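Ticket 1260: Break room snack stand, "bars slide off"
2 min read

Opened 08/05/2019 by Niloufar Shirazi, Fullgate front office
Status: open

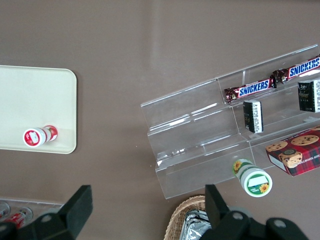 Snickers on the top step, jar over on the tray.

Reported problem: Candy bars won't stay put on the clear three-step stand. Small jars won't stay upright on the cream tray. Niloufar thinks both came faulty from Pilstead and wants them swapped.

Shahram Rezaei, first reply: I'm not convinced. The stand is meant for small stuff stood up in the sections. Two bars laid end to end along the top is a lot to ask of it. Has anyone tried them on the bottom step?

Niloufar: Tried it. Same thing by lunch, she says at the desk. The seller's page says "holds any snack."

Shahram: The seller's page would say that. Did you see one fall, or did you find it on the table later? People grab things in that room. A bar on the table proves somebody changed their mind.

Niloufar: Found it later. But the jar tips too.

Shahram: The red and white jar is on its side in the tray with the lid pointing left. I can't tell from that if it tipped or if someone put it down that way. Does the tray rock when you press a corner?

Niloufar: No.

Shahram: Then I doubt the tray. Mahmoudi in supplies suggested Brillow grip pads at 54 cents each. I don't see how pads under the stand fix what happens on top of it, but fine, we can try 2.

Next steps: Leave the stand at its current angle. Stand the jar up. Check at 5 and write down what moved. No refund request until someone sees a bar slide.

Shares: 2
Comments: 5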